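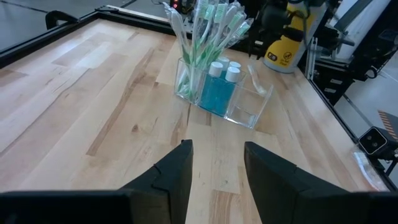
Pale wood with a few darker knots in it.

Posted in July by the Penner kitchen table blogger

When we moved from Tistport to Silturden I told everybody I'd have the unpacking done by the end of July, and I believed it, too. There were 52 boxes and I had a marker and a system! The system lasted until the bathroom.

What I really want to write about, though, is my grandmother's recipe cards, which turned up in a box marked "cords." I sat down on the floor at 3 in the afternoon and read every one of them (the plum cake twice), and didn't get up until it was time to think about supper. She wrote "bake until done" on nearly all of them – no oven temperature, no pan size, just that. I've been trying the plum cake ever since, and I think 50 minutes is close, but the middle still sinks on me.

If any of you in Mircombe remember the church suppers and have a version of that cake written down, please send it along. I'd love to compare.

Filed under: Home, Moving, Family Recipes

Contact | Copyright Penner Kitchen Table | Back to top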